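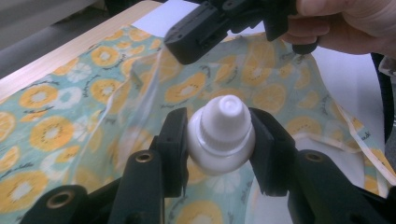
White plastic bottle with dropper tip

The Jinitz Wells
Rebecca Santoro
Paperback, Matoušek
Catalogue no. 1456
Published July 2025

In stock. Usually sent out within two working days.

About the book

The spa at Jinitz sold bottled water by post for most of a century. It was advertised as a help for gout, bad sleep, poor skin and nerves, and at its busiest the bottling hall employed over 200 people from the town and the villages round it. Then the hall shut, the family that owned it moved away, and the company's papers were left in the pump house with the windows out.

Rebecca Santoro first went to Jinitz to write a short travel piece and came home with copies of the order books. The Jinitz Wells is what she made of them. It follows the business from its first spring to its last delivery van, mainly through people who have not been written about before: the women on the labelling bench, the doctors who were paid to recommend a daily glass, and the customers who wrote in to say it had done them good or to ask for their money back.

A good part of the book is about the letters. The company answered every one, at least in the early years, and kept a carbon of each reply. Santoro prints many of them in full. They show a firm that was careful about what it promised on the label and a good deal less careful in private. The chapter on the long correspondence with a schoolmaster who wanted the water tested is the one most readers bring up first.

The last third deals with the closure and the court case after it. It is slower going than the rest, and there are a lot of names to keep track of, but a family tree and a list of directors are printed at the back. Readers who know company histories mostly as celebration volumes will find this one different in tone. Santoro is fair to the owners and does not let them off.

This edition

The paperback has been reset and is a little smaller than the hardback. Changes are as follows.

A new afterword, written after Santoro went back to the town in March and met two of the families named in the court papers.
Corrected dates in the chapter on the railway contract.
76 illustrations, all in black and white. The hardback had the label designs in colour. These are now printed in grey on ordinary text paper, so anyone who wants the book mainly for the labels should look for a hardback copy.
A fuller index, made by Lino Marras, who also drew the map of the valley.

Quotations from the letters were translated by Ginevra Testa. Her note on the spelling of place names comes before the first chapter and is worth reading before you start, as the town appears under more than one name in the sources.

What readers have said

"I bought it for the bottling hall and stayed for the lawyers. The schoolmaster deserves a book of his own." - Chin-lung Liu

"Very well researched. I would have liked fewer share prices in the middle chapters, and the notes are in small type. I have already lent my copy to my sister." - Firdevs Taşdemir

Format and binding

Sewn paperback with flaps. Cream paper. Notes are at the end of the book, arranged by chapter, and there is no ribbon. The cover has a matt finish that marks easily, so we send each copy in a paper sleeve inside the card mailer.

Also available as an e-book from the publisher. We do not sell the e-book ourselves and cannot help with downloads. In the e-book the family tree runs across several screens - some readers have told us they print it out.

There is no audiobook at present.

Reading groups

Groups ordering six copies or more can have them at the group price. Put the name of the group in the order notes and we will adjust the total before we take payment. A sheet of discussion points by the author goes in the parcel with group orders. It gives away the result of the court case, so the person who opens the parcel may want to hold it back until everyone has finished.

Delivery and returns

Orders go by second-class post unless you choose tracked delivery at the checkout. Several books ordered together are sent in one parcel once all of them are in. Unread copies can be returned within a month. If a book arrives damaged, send us a photo of the damage and keep the packaging until you hear from us.

You may also like

Trillilow: A Village and Its Mill
The Jakton Letters (hardback only, low stock)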